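시연은 무엇을 증명하는가
공개 행사에서 본 손 파지기 데이터 수집에 대하여

맹경화

5월 22일 Ikent의 공개 행사에 다녀왔다. 일정표에는 완성된 로봇의 동작 시연과 데이터 수집 시연이 나란히 적혀 있었다. 관람객은 대부분 앞쪽에 몰렸고, 나는 뒤쪽에 시간을 더 썼다. 사람이 양손에 파지기를 하나씩 들고 작업을 수행하면 그 궤적과 영상이 학습 자료로 쌓이는 방식이다. 로봇 팔은 이 단계에 필요하지 않다.

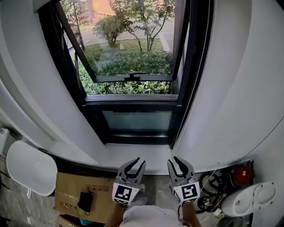

손에 드는 파지기와 흑백 정사각형 마커. 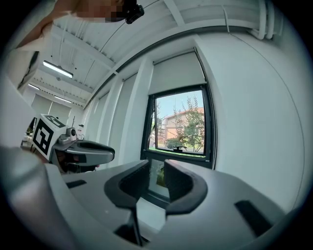
이 글의 주장은 단순하다. 로봇 회사의 공개 행사는 로봇이 움직이는 장면보다 자료가 만들어지는 과정을 먼저 보여 주어야 한다. 완성된 동작의 시연은 성공한 한 번을 보여 줄 뿐이고, 관람객은 그 한 번이 몇 번의 시도 가운데 나온 것인지 알 방법이 없다. 수집 과정은 사정이 다르다. 작업자가 어디에서 멈추고 무엇을 다시 하는지가 그대로 드러나며, 그 습관은 나중에 정책 모델의 습관이 된다.

Ikent에서 수집 공정을 맡고 있는 고준영 씨의 설명에 따르면 현재 Wi라는 내부 과제에 등록된 에피소드는 1,424개이고, 작업 종류는 11가지다. 산술적으로는 한 종류에 130개가 조금 못 된다. 나는 이 수치가 적다고 비판할 생각이 없다. 물어야 할 것은 분포다. 11가지 작업에 고르게 나뉘어 있는지, 쉬운 작업 두세 가지에 몰려 있는지에 따라 같은 1,424개의 의미가 달라진다. 질문했더니 작업별 개수는 공개하지 않는다고 했다. 폐기한 에피소드의 비율도 마찬가지였다.

폐기 비율은 특히 아쉬웠다. 마커를 이용해 파지기의 자세를 추정하는 방식에서는 마커가 카메라에 보이지 않는 구간이 반드시 생긴다. 손목이 돌아가거나 한쪽 파지기가 다른 쪽을 가리는 경우다. 조명 조건이 바뀌어도 검출률은 흔들린다. 이런 구간을 보간으로 메우는지, 에피소드 전체를 버리는지는 설계상의 선택이며 어느 쪽이든 근거가 있다. 보간하면 자료는 늘지만 양손이 가까워지는 동작, 즉 양손 작업에서 가장 중요한 부분의 정밀도가 떨어진다. 버리면 정밀도는 유지되지만 가림이 적은 쉬운 동작만 남는다. 어느 쪽을 택했는지 밝히지 않은 자료는 외부에서 평가할 수 없다.

작업자 문제도 있다. 현재 수집에 참여하는 사람은 네 명이라고 한다. 네 사람이 만든 자료에는 네 사람의 키와 팔 길이, 물건에 접근하는 각도가 들어 있다. 명이안 씨는 질의응답 시간에 이를 보완하려고 작업대 높이를 회차마다 바꾼다고 답했다. 합리적인 조치이기는 하나 작업대 높이와 작업자의 버릇은 서로 다른 변수다. 높이를 바꾸어도 컵을 늘 오른손으로 먼저 잡는 사람은 계속 오른손으로 먼저 잡는다. 나는 예산이 한정되어 있다면 한 사람당 에피소드를 줄이고 사람을 늘리는 편이 낫다고 본다. 교육 비용이 올라가고 초기 품질이 들쭉날쭉해지겠지만, 그 편차 자체가 모델이 현장에서 만나게 될 조건에 가깝다.

반론은 행사장에서 바로 나왔다. 협력사 Kernia에서 온 카드리 헌트 씨는 숙련된 소수가 만든 일관된 자료가 학습 초기에는 훨씬 효율적이라고 했다. 동작이 제각각이면 모델이 평균적인, 따라서 어느 누구도 하지 않는 동작을 배운다는 것이다. 이 지적에는 일리가 있다. 같은 물건을 왼쪽에서 잡는 자료와 오른쪽에서 잡는 자료를 단순히 섞으면 그 사이의 빈 공간으로 손을 뻗는 모델이 나올 수 있다. 다만 이는 여러 갈래의 행동 분포를 제대로 표현하지 못하는 모델의 한계이고, 해법을 자료 쪽에서만 찾을 이유는 없다. 게다가 일관성을 이유로 작업자를 네 명으로 묶어 두면 그 조건을 언제 풀 것인지가 정해져 있어야 한다. 헌트 씨도 그 시점에 대해서는 답을 갖고 있지 않았다.

완성 로봇 쪽의 시연도 보았다. Vellov라는 이름의 제어기를 얹은 팔이 용기의 뚜껑을 닫는 작업이었다. 동작은 매끄러웠고 박수가 나왔다. 심보람 씨가 진행을 하면서 학습에 쓰이지 않은 용기라고 소개했는데, 크기가 다른 것인지 재질이 다른 것인지, 뚜껑의 체결 방식이 다른 것인지는 설명이 없었다. 크기만 달랐다면 보간에 가까운 일반화이고, 체결 방식이 달랐다면 상당히 인상적인 결과다. 관람객은 두 경우에 똑같이 박수를 친다.

공개 행사에 논문 수준의 엄밀함을 요구하는 것은 무리라는 의견을 들은 적이 있다. 지난 4월에 다른 곳의 행사를 다녀와 비슷한 글을 썼을 때였다. 그러나 내가 요구하는 항목은 많지 않다. 작업별 에피소드 수, 폐기 비율과 폐기 기준, 작업자 수, 시연 대상이 학습 자료와 어떤 점에서 다른지. A4 한 장이면 들어간다. 회사 안에는 이미 집계되어 있을 숫자들이고, 공개한다고 해서 기술이 유출되는 것도 아니다.

Ikent를 유독 나쁜 사례로 들 생각은 없다. 수집 과정을 관람객 앞에 내놓은 것만으로도 평균보다 낫고, 고준영 씨는 답할 수 없는 질문에는 답할 수 없다고 분명히 말했다. 작업자 수를 알려 준 것도 이 회사가 처음이었다. 그렇기 때문에 나머지 항목도 요구할 만하다고 본다. 다음 행사에서는 수집 시연 옆에 작업별 분포표를 한 장 붙여 두기를 바란다. 폐기 비율이 높게 나오더라도 상관없다. 기준이 함께 적혀 있다면 높은 폐기 비율은 품질 관리의 기록으로 읽을 수 있다.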